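Keeping Spots and Scale off Stainless Flatware
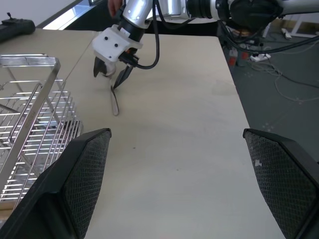 Metal spoon and stainless steel dish drying rack.

White spots on flatware are mineral deposits left when hard water evaporates. They are not rust and do not harm the metal, but they build up with each wash and get harder to remove.

Removing existing spots
Mix 2 parts warm water with 1 part white vinegar. Soak the pieces for 3 minutes, rinse under the tap and dry with a lint-free cloth. Do not leave them in the vinegar overnight. Keep silver plate and knives with glued handles out of the bath.

For heavier scale, make a paste of baking soda and water. Rub along the grain of the metal with a soft cloth. Steel wool scratches the surface and leaves particles that rust.

Drying
Stand spoons and forks with the handles down so that water drains away from the bowls and tines. Knives go point down. Spoons left nested together hold water between them and will spot even in soft water.

The rack
Wire racks collect scale where the wires meet a rail. Wipe these joints weekly with the same vinegar mix, using an old toothbrush, then rinse. Empty the drip tray daily if the rack has one.

Brown specks
These usually come from another item in the wash, such as a worn pan or a chipped rack. Find the source before you polish, or the specks will return.

Last updated Sunday, March 21, 2021
Next in Kitchen: Descaling a Kettle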